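Duvet cover swallows everything else in the wash
Asked by Beca Edwards, 27 Sep 2019

Every time I wash my son's duvet cover, the socks and pillowcases end up inside it in a wet ball. The middle of the ball is still soapy and the machine bangs about on the spin. It's a front loader, 2 years old. Is it me or the machine?

Savvas Giannakopoulos
Overloading. Wash it by itself.

Eleri Pugh
It's you, sorry — do up the buttons or poppers before it goes in and nothing can get inside. Turn it inside out first if it has a print. I'd still keep socks for another load.

Mechthild Riedl
Buttons help, but how you take it out matters too. Large bedding twists in the drum, so find a loose end and ease it over the rim a bit at a time. I put the basket right under the door, so that something like a light-blue cover with a cartoon bear on it can hang straight down into it and stay off the floor. Shake out each corner before you peg it up, and check the rubber seal for stray socks.

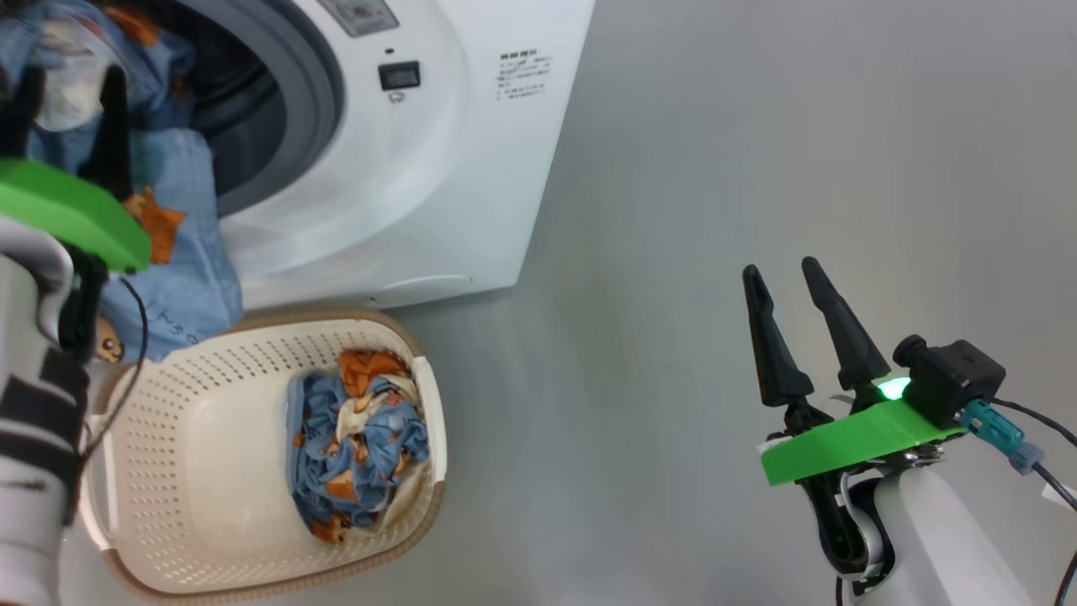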